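Gadover School Robotics Program
Team Set-Up Guide, Section 4: Fitting the Fabric Sleeve and Checking the Hand

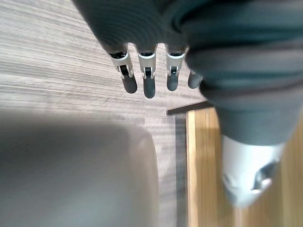 This section applies to every team using the Porilari hand in the Guthrie Challenge. Complete Section 3 (Mounting the Arm) before starting. Teams that received their equipment before January should also read the note on older sleeves in 4.2.

Two students are required for all work in this section. One student handles the hand and sleeve. The other stays at the control station, keeps the stop button within reach, and reads each step aloud. Students may change places between parts 4.2 and 4.3 but may not do so in the middle of a part.

4.1 Before You Begin

Collect the following from the team locker:

- one knit sleeve for the arm
- one knit cover for the hand
- the soft brush and a dry lint-free cloth
- the team logbook
- the Jinby test program, already loaded on the station computer

CAUTION: Switch off power to the arm at the main switch before touching the hand. Pressing the stop button does not remove power. The student at the station must say "power off" and wait for the second student to repeat it.

CAUTION: Tie back long hair and remove rings, bracelets, and lanyards. Knit fabric catches easily, and a snagged sleeve can pull on a finger joint.

4.2 Fitting the Sleeve and Hand Cover

1. Confirm that the power is off and that the arm is resting on its support.

2. Inspect the sleeve on both sides. A sleeve with a hole, a dropped stitch, or a loose thread longer than 2 cm must be exchanged at the equipment desk. Do not cut loose threads yourself.

3. Gather the arm sleeve in both hands and draw it up from the wrist end toward the shoulder. Work in short pulls. Do not twist the fabric.

4. Leave enough slack at each bend for the arm to move through its full range. Some creasing is normal and should not be smoothed out by stretching.

5. Place the hand cover over the back of the hand and bring it down across the knuckles. Stop when the edge of the fabric sits above the lower finger joints. The joint pins and the fingertip pads must remain uncovered.

6. Look at each joint from the front and from the side. If fabric has slipped into a joint slot, ease it out with the soft end of the brush. Never use a screwdriver or a pencil.

7. Secure the hand cover at the wrist with the strap supplied. The strap should hold the fabric in place without pressing on the cables beneath it.

Note: Sleeves issued before January are cut shorter and may ride up during long runs. They remain legal for practice. They may not be used in scored rounds.

4.3 Preparing the Work Area

1. Clear the floor below the arm of bags, tools, and spare parts. Items that belong to the task may stay in their marked positions.

2. Mark the edge of the work area with tape, at least 40 cm beyond the farthest point the fingertips can reach.

3. Check the light at floor level. Strong sun across the floor will affect the wrist camera, and blinds should be lowered before the test program is started.

4. Wipe the fingertip pads with the dry cloth. Do not use water, alcohol, or hand gel on the pads.

4.4 Running the Finger Check

1. Both students step outside the taped line. The student at the station says "power on" and restores power.

2. Start the Jinby test program and select Finger Check. The arm rises to its starting position with the fingers pointing down.

3. Allow the program to run through all 28 movements without interruption. Each finger bends and straightens alone, and then the fingers move together.

4. Watch the edge of the hand cover throughout. If it moves down over a joint, press the stop button, switch off the power, and return to step 5 of part 4.2.

5. When the program ends, read the highest motor load on the screen. A value below 225 is acceptable. A higher value usually means that the fabric is pulling - refit the hand cover and repeat the check once.

6. Record the result in the logbook, with the date in the form 2018-02-20 and the initials of both students.

CAUTION: Do not reach in to straighten the fabric while the program is running, even when the hand appears to have stopped. The program pauses between movements and will start again without warning.

4.5 If the Check Fails

A team whose hand fails the check a second time must stop work and report to the faculty adviser. The sleeve and cover are to be left in place so that the fit can be examined. Opening a joint housing is not permitted at any time during the season, and a team that does so will be required to exchange the hand before its next scored round.

Time lost to an exchange at the equipment desk is not added back to the team's practice allowance. Teams are therefore advised to complete this section on the day before a round - the desk closes at the end of the last class period.

Continue to Section 5, Teaching the First Grasp.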